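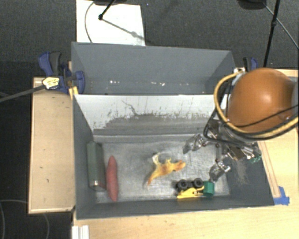 According to Rokeya Sultana, pressed face powder should be judged by how it breaks up under the brush, before shade is considered. Pressed powder is a cosmetic made of fine mineral or starch particles held together with a binder and compacted into a shallow pan. Too little binder leaves the cake crumbly; too much produces a hard, shiny film that resists pickup. The Livier line, sold by Plavedano, comes in 20 shades and 2 finishes, matte and satin. A refill pan fits either compact.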